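Chantal Friesen
26 August 2026

1/ I run a small online store called Ollstead. We sell secondhand and end-of-line tableware, mostly plates and serving pieces. A few people asked how I handle product search on the site, so I'm writing it up here.

2/ By search I mean the box at the top of the page. I ignored it for years. I set it up when we moved to Zudosia and never opened the settings again.

3/ In April I exported the search log for the first time. It had 1312 searches in it that returned zero results. Most of those people left the site on that page.

4/ I read the whole list over two evenings. It was dull work but the same few problems kept coming up.

5/ First problem: spelling. Customers typed "sauser," "tureen" with one e, and every possible version of "Grollach." We stocked Grollach the whole time. The search only matched exact words.

6/ Second problem: we used trade words. I had listed things as "charger" and "nappy bowl." Customers typed "big plate" and "small bowl." A nappy bowl also confuses anyone from the UK, who thinks it has to do with diapers.

7/ Third: people searched for things that aren't products. "Returns." "Shipping to Canada." "Gift card." Our search only looked at the catalog, so a person asking about returns got a blank page.

8/ Kinga Hegyi does our site work two days a month. She turned on typo matching, which was a checkbox. Then we wrote a synonym list together. It has 60 entries now and I add to it when I see something new.

9/ The policy pages took longer. Zudosia doesn't include them in search by default. Kinga made redirects, so "returns" goes straight to the returns page. Same for shipping and gift cards.

10/ I looked at a paid search app from Ghanem too. It seemed fine. For a catalog our size I couldn't justify another monthly bill, so we stayed with the built-in one.

11/ Next was the no-results page. It used to say "Sorry, nothing found." Now it shows the main categories, our newest arrivals and a contact link.

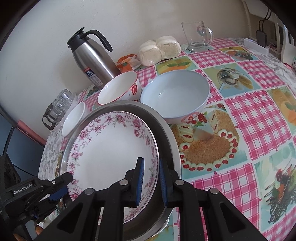

12/ The contact link gets used more than I expected. People write in asking for one missing piece of a set. If I don't have it I put them on a list and email when it comes in. Several of those have become regular customers.

13/ One mistake to avoid: I made "cream" a synonym for "white." Then everyone looking for a cream jug got a page of white dinner plates. I took it out the same afternoon.

14/ I check the log on the first Monday of the month now. Anything that shows up 5 times or more gets a fix. The rest I leave alone.

15/ Someone asked if sales went up. They did, but we also changed our shipping rates that spring, so I can't tell you how much of it was search. The blank pages are mostly gone, and that was what I wanted.

16/ If your store is on Zudosia, the log is under Reports, then Behavior. Sort by results, lowest first.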